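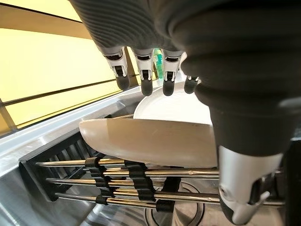

Tultel Sorka 27 Desktop Monitor

Product information
Page last revised: 2023-12-12

The Sorka 27 is a desktop monitor for use in offices, study rooms and the home. It has a flat screen of 27 inches, measured corner to corner, and is supplied with a height-adjustable stand, a power lead and one display cable. It is intended for long periods of reading and writing, for spreadsheets and page layout, and for the occasional viewing of photographs and film. Customers who chiefly require a monitor for fast competitive games are advised to consult the pages for the Uletti range.

Screen

The panel shows 2560 by 1440 picture points. At the usual working distance this gives text with clean edges, and two full pages of a document may be placed side by side without reducing either of them. The surface is matt. Reflections from windows and ceiling lights are softened, although a screen placed directly opposite a bright window will still be harder to read than one placed side-on to it.

Brightness at the highest setting is 400 candelas per square metre. Most customers will find this too strong for an ordinary room in the evening, and the monitor therefore leaves the factory at a lower setting. The level may be changed with the control on the rear of the casing or, where the computer supports it, by means of the Tultel Desk program.

Each unit is checked for colour before it is packed. A printed sheet in the box records the result for that unit and bears the same serial number as the label beneath the stand mounting. Customers are asked to keep this sheet, as it may be requested if a claim is made concerning colour.

Connections

The connections are on the rear of the casing and face downwards:

HDMI, two sockets
DisplayPort, one socket
USB-C, one socket, carrying picture and data and supplying power to a portable computer
USB-A, two sockets, for a keyboard, mouse or similar
Headphone socket, 3.5 mm

A single USB-C cable is sufficient for most recent portable computers. Some older models have a USB-C socket that carries data only, and these must be connected by HDMI or DisplayPort. The handbook of the computer will state which type is fitted. A suitable USB-C cable is included with the version sold under order code S27-C. The standard version, order code S27, includes a DisplayPort cable.

The monitor has no loudspeakers.

Stand and mounting

The height of the screen may be altered by 14 centimetres. The screen also tilts, turns from side to side, and may be rotated to stand upright for long documents. Before rotating the screen, raise it to its full height and check that the cables are free.

The stand is held by a single catch and is removed without tools. Behind it are four threaded holes at the standard spacing of 100 mm, to which a desk arm or wall bracket may be fitted. Arms are not supplied by Tultel. The Begović single arm has been tested with this monitor and is suitable for desks up to the thickness given in its own instructions. Customers using another arm should confirm that it is rated for the weight of the screen, which is 4.6 kg without the stand.

Setting up

1. Place the box flat on the floor or a large table with the printed arrow facing upwards, and open the lid.
2. Lift out the upper tray, which holds the stand, the base and the cables.
3. Join the base to the stand and tighten the screw by hand.
4. With the screen still face down in its wrapping, press the stand into the mounting until the catch closes.
5. Lift the monitor by the stand and the lower edge of the casing. Do not press on the panel.
6. Connect the display cable, then the power lead, and switch on.

The monitor will look for a signal on each socket in turn. If no picture is shown, select the socket by hand from the Input menu. If the picture is shown but the text is blurred, the computer may be sending a lower resolution than the panel requires, and this should be corrected in the display settings of the computer.

Choosing between models

The Sorka series has three sizes. The 24-inch model has the same stand and sockets and is intended for narrow desks. The 32-inch model has a higher resolution and requires a deeper desk, and its stand does not allow the screen to be rotated. All three have the same casing colour and the same menus, so that organisations may purchase a mixture of sizes without separate instructions for staff.

The Uletti range is faster in showing movement and supports variable refresh rates. It uses more electricity, has a brighter casing with lighting at the rear, and is not offered under the workplace purchasing terms set out below.

Computers with modest built-in graphics will run the Sorka 27 at its full resolution for office work. A separate graphics card is needed only where the programs in use call for one.

Care

Switch the monitor off before cleaning. Wipe the panel with a dry, soft cloth. For marks that remain, the cloth may be dampened lightly with clean water. Window sprays, alcohol and household polishes damage the matt surface, and such damage is not covered by the guarantee. The air slots along the top of the casing should be kept clear of papers and dust.

Where the monitor is to be stored, it should be returned to its original packing and kept upright in a dry place.

Guarantee and returns

The Sorka 27 is guaranteed for three years from the date of delivery. The guarantee covers faults in the panel, the power supply, the sockets and the stand. It does not cover breakage, damage by liquids, or marks left by a fixed picture displayed for long periods.

A panel with any permanently lit picture point will be exchanged. A panel with dark picture points will be exchanged where there are three or more. Claims should be made through the support form, giving the serial number and the date of purchase.

Unused goods may be returned within 30 days of delivery. The packing should be complete. The cost of collection is met by Tultel where the goods are faulty and by the customer in all other cases.

Workplace and education purchasing

Orders of 11 units or more qualify for the workplace price, which is confirmed by written quotation. A quotation is valid until the date shown on it. Schools and colleges may request delivery in April, ahead of the summer term, and should state this when ordering. Deliveries are made to the ground floor of the premises unless another arrangement has been agreed in writing.

Old monitors of any make will be collected for recycling at the time of delivery, one for each new unit supplied. Requests for collection must be entered on the order form.

Documents

Handbook, Sorka series
Safety sheet
Energy label and product information sheet
Tultel Desk, installation notes
Begović single arm, fitting notes for Sorka monitors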